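I see the "give up sugar for a month and your whole life changes" posts are back. Same ones as last August. I have questions.

1/ The number going around is that people who quit added sugar sleep 35 percent better. Better than what? Measured how? I followed the links for most of Sunday and they all go to a newsletter from an outfit called Bimia, which sells a sugar-free drink powder.

2/ The newsletter says "1576 participants." Fine, decent size. Then you read the small print and it's 1576 customers who filled in a form after buying the powder. People who hated it had already stopped opening the emails.

3/ Also, no comparison group. If you ask anybody who just paid for a month of something whether they feel better, a lot of them will say yes. I would. I'd want my money to have gone somewhere.

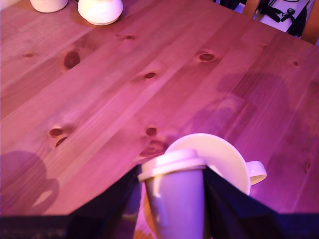 Pine and pink light. Drafting this with tea.

4/ I'm not saying sugar is good for you. I cut down two years ago and my dentist is pleased. My sleep is exactly as bad as it was. That's one person, so please don't put me in a newsletter.

5/ What bugs me is the jump. "Eat less of it" is boring and sensible. "Quit completely and your brain fog lifts on day 5" is a sales calendar. Why day 5? Why not day 4? The free trial runs out on day 5, by the way. Go look.

6/ Then there's Solheim, the app that scores your groceries. It gives plain raisins a worse grade than a diet soda. Maybe there's a reason. I wrote and asked how the score works and got back a coupon.

7/ Before anyone sends me the Stalenico bar as the "clean" option: 19 grams of date syrup per bar. Read the back of the wrapper. Your body isn't checking whether the label has a leaf on it.

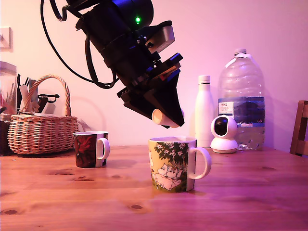

Sestau replied that I'm being too hard on these people, and that if a silly challenge gets someone off four sodas a day then who cares about the survey.

8/ Okay, partly fair. If it got you off the soda, great, keep going. But I care about the survey because next month the same form will be used to sell magnesium, and the month after that it'll be mouth tape.

9/ If somebody has a trial with an actual control group, send it and I'll read it. Screenshots of a graph with no numbers on the side don't count. I have eleven of those already.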